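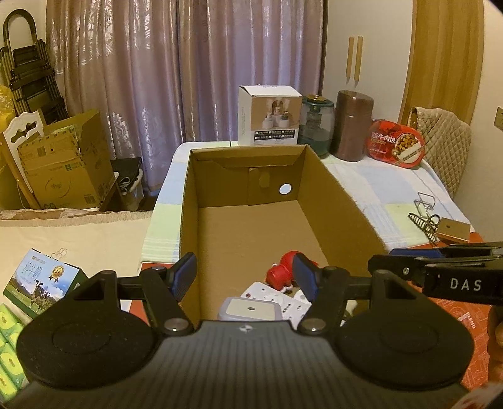 Packing a Mixed Box of Small Household Items

Prisdale Community Exchange
Household Guidance Series
Last reviewed June 20, 2025

This page explains how to pack toys, small containers, printed papers and other loose household items in one cardboard box. It applies to boxes brought to the Exchange for donation or storage. Furniture, glassware and electrical goods are covered in separate guidance.

Before You Begin

Choose a box that is long enough for the largest item to lie flat. A used box is acceptable if the floor is sound and the bottom seam is closed. Slight fraying along the top edge of a wall does not matter, but a wall that bends when pressed lightly should not be used. Hand holes may be left open unless the box will hold small parts. In that case, cover each hole on the inside with a piece of cardboard and tape it on all four sides.

Set the box on a table at waist height. A tablecloth may stay in place if it does not slide. Fold the top flaps outward or tuck them down against the walls so that they do not fall over your hands.

You will need:
Packing tape
Clean paper for wrapping and filling
Small bags that can be closed
A marker
One contents form for each box

Step 1. Sort the Items

Divide the items into hard, soft and flat. Toy figures, lidded tubs and balls are hard. Cloth goods are soft. Cards, instruction sheets and booklets are flat. Set aside anything damp, sticky or broken.

Open every container with a lid and check inside. Empty it, wipe it and close it again. A container may be used to hold smaller pieces, provided the contents are written on the form.

Step 2. Place the Heaviest Items

Start at one end of the box and work toward the other. Place the heaviest item flat on the floor of the box, against a wall. Put the next heaviest at the opposite end. If all of the heavy items are gathered at one end, the box will tip when lifted and the bottom seam may open.

Lidded containers go in upright, lid on top. Two containers of the same size may be stacked. Do not stack a large container on a small one.

Step 3. Add Toys and Light Items

Lay toy figures on their backs or sides, with arms, ears and other raised parts facing the middle of the box. Figures with a glossy finish should be wrapped in one sheet of plain paper. Newspaper is not accepted, as the ink can transfer to light-colored trim.

Round items should be bagged or placed in a corner and held with crumpled paper. Small parts belonging to one toy or game are kept together in one bag.

Step 4. Protect Printed Sheets

Printed sheets and cards are often put in early, end up under other items, and arrive creased. Hold them back until the rest of the box is packed. Place them in a flat envelope or between two pieces of cardboard, then slide them upright along a long wall. Instructions that belong to a particular item should be marked with the name of that item.

Step 5. Fill the Gaps

Press crumpled paper into the open areas of the floor and along the walls. Rock the box gently from side to side. If anything moves, add more paper. The finished contents should sit just below the top edge, so that the flaps close flat.

Step 6. Close and Label

Fold in the short flaps, then the long flaps. Run one strip of tape along the center seam and continue it down each end wall. A second strip is required on any box that will be stacked.

Write the box number on two adjoining walls. Numbers are issued at the front desk. Boxes for the Omon shelving begin at 105, and boxes for the Ida storage room begin at 312. Do not reuse a number from an old label. Cross out all previous markings on a used box.

Completing the Contents Form

List each type of item on its own line. General terms such as "toys" are accepted for donation boxes. Storage boxes require a short description of each item, including its color. Place one copy of the form inside the box on top of the contents and hand in the other at the desk.

Forms issued before May do not have a space for the second box number and are no longer accepted. The current version is Form 133.

Questions about this guidance may be directed to Ismail Farouk, Household Services, at the Zieliński Building front desk. Groups bringing more than 50 boxes should arrange a delivery time in advance.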